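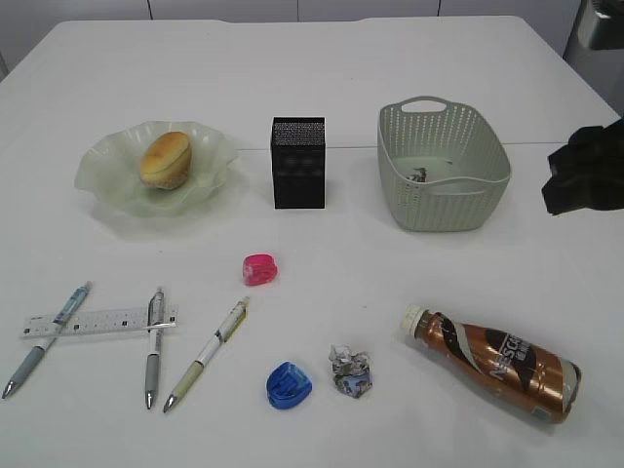

Figure 3. Desk layout from the Allanari task set, with the coffee drink lying on its side at lower right and the writing tools at lower left.

4. Collecting the demonstrations

4.1 Two ways of showing a task

We collected every demonstration for the desk task in one of two ways. In the first, which we call hand guiding, the person stands next to the table, holds the arm near the wrist, and moves it through the task while the motors are set to give way. In the second, remote control, the person sits at a separate bench and moves a pair of small leader arms, and the 2 arms at the table copy them. Both methods write the same kind of log: joint angles, gripper opening, and the camera streams, all on a shared clock. A policy trained on one log can therefore be trained on the other with no change to the code, and we were very happy to get this working early, as most of the comparisons in Section 5 depend on it.

The remote control software is Culum, which our group at Stumgate had already been using for single-arm work. We extended it to two arms by adding a second leader and a foot switch that freezes either side. The switch started out as a safety feature, but our operators soon found a much better use for it. They would freeze one arm while it was holding something, take a good look at the table, and plan what the other arm should do. Several of our cleanest recordings contain a pause of this kind, and we kept those pauses in the training data.

4.2 The task

Allanari is a collection of 22 tabletop tasks built from everyday things. We use its desk task here because it mixes so many kinds of grasp in one small space. Pens are thin and like to roll. A ruler lies flat and gives a fingertip almost nothing to hold. The sharpeners are small and smooth. The coffee drink is the largest thing to be picked up, and it has to be turned from lying down to standing, so the operator must think about the wrist long before the fingers close.

The goal is stated to the operator in one sentence: put the writing tools away, put the trash in the basket, and stand the drink up. The bread in its bowl stays where it is. Leaving something alone turned into a lovely little test of its own, especially for the arm that works on the left side of the table, where the shortest path to almost everything runs over the bowl's wavy rim. We ask operators to clear the rim by lifting, even when they are sure they can sneak past it.

We do not fix the order of the steps. Early in the project we did, and the recordings came out stiff. Operators would pass right over a pen they could easily have taken because the pen was next on the list and the drink was first. Once we let people choose, the motions became smoother and the operators told us they enjoyed the work a lot more. The cost is that the learned policy has to cope with many orders, and we return to that in Section 5.3.

4.3 Reaching the drink

The drink deserves its own discussion because it is where the two methods differ the most. With hand guiding, the operator's own body is in the way. To bring the gripper down over something that lies at an angle near the front of the table, the person has to lean in, and the elbow of the arm tends to follow the person's elbow. The resulting paths are safe but they are wide, and they often end with a small correction just before the fingers close.

With remote control, the same approach is made from a chair. The operator looks at the overhead view, rolls the leader wrist to match the angle of the label, and comes down. There is no feeling of contact through the leader arms, so everything depends on the view, and the view is worst exactly when it matters. Once the gripper is over the drink it hides much of what the operator wants to see. 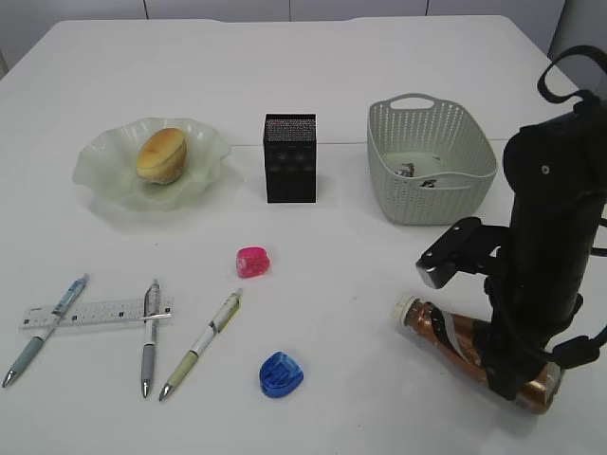 Photo: Ekow Boateng / Stumgate

Our operators dealt with this in different ways, and we found it a real pleasure to compare them. One group lined up carefully at a height, then lowered the arm without looking away from the part of the drink that stayed visible. Another group came in low from the side and used the gap between the fingers as a sort of sight. Both worked well in practice. The first style gave us more consistent logs, with the wrist angle settled early, and the policy picked it up quickly. The second style was faster in the hands of an experienced person, but newcomers bumped the drink and had to chase it.

We tried adding a second view on the operator's screen and expected it to help everyone. It helped on the ruler and the sharpeners. For the drink it made less difference than we had hoped, as people kept their eyes on the overhead view they already knew. We left the second view on as an option and let each operator decide.

4.4 Working with both arms

Two arms on one small table is where remote control really shines. Hand guiding two arms at once takes either two people, who must agree on every move, or one person with a very wide reach. We did record some two-person demonstrations, and they are great fun to watch, full of quiet negotiation. They are also slow, and the two arms almost never move together in them. One waits while the other works.

With a leader arm in each hand, a single operator begins to move both sides together after a short time. The left arm might hover near the bowl while the right one travels toward the basket, and then they trade. What surprised us was how early the trading begins. By the end of the first practice session most people were already starting the second motion before finishing the first.
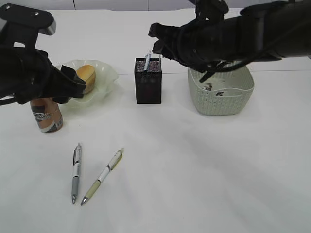 Sharing the space does bring new trouble. The two grippers can meet over the middle of the table, and the cables need room as well. Culum slows both arms as they come close to each other, and it does so gradually so that the operator feels it as a drag in the picture and backs off. We prefer this to a hard stop. A hard stop ruins the recording, and it also makes people nervous, which we could see in the next several attempts. With the gradual version, the operators learned the safe distance without being told what it was.

We also settled on a simple habit for handoffs between the two sides of the table: the arm that is leaving goes up first, and only then goes back. This keeps the line of sight open for the arm that is arriving. The habit came from Ekow Boateng, who found it during his own practice runs, and after watching his logs we added it to the instructions for everyone. It cleaned up the data nicely. In the earlier recordings the leaving arm often dragged low across the pens.

4.5 Setting things down

Picking up gets most of the attention in work on teaching by demonstration. In our data, letting go was at least as interesting. A pen can be dropped the last little way into a holder and nothing bad happens. The drink has to be lowered until its base is level with the table, and the operator has to judge that moment from a view that looks down on it.
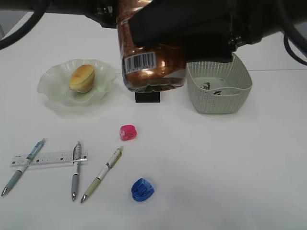 Figure 4. Drink held upright just above the tabletop, between the bowl and the basket.

People who were hand guiding did very well at this. They could feel the base touch, and they opened the gripper right away. The remote operators had to learn a different cue. Most of them lowered the arm slowly and watched the shadow close up under the base, and a few tapped down lightly and waited to see whether the drink shifted in the fingers. We marked these taps in Ramalho, our labeling tool, and trained one policy with them and one without. Keeping the taps was clearly the better choice. The policy learned to use them too, and seeing it test the table before letting go was one of the most exciting moments of the project for us.

4.6 Recording and checking

The set used in this paper holds 108 demonstrations. Each is cut at 2,000 control steps, and any attempt still running at that point is stored separately and left out of training. After each attempt the operator marks it in Ramalho as kept, kept with a note, or dropped. We asked for notes in plain words, and they have been wonderfully useful: "came in too flat on the ruler," "left arm late," "good drink, messy pens." When a policy behaved oddly we could search the notes first and often found the same fault in the demonstrations behind it.

Demonstrations marked as dropped were never deleted. Section 5.4 uses them to train a small model that predicts trouble during a run.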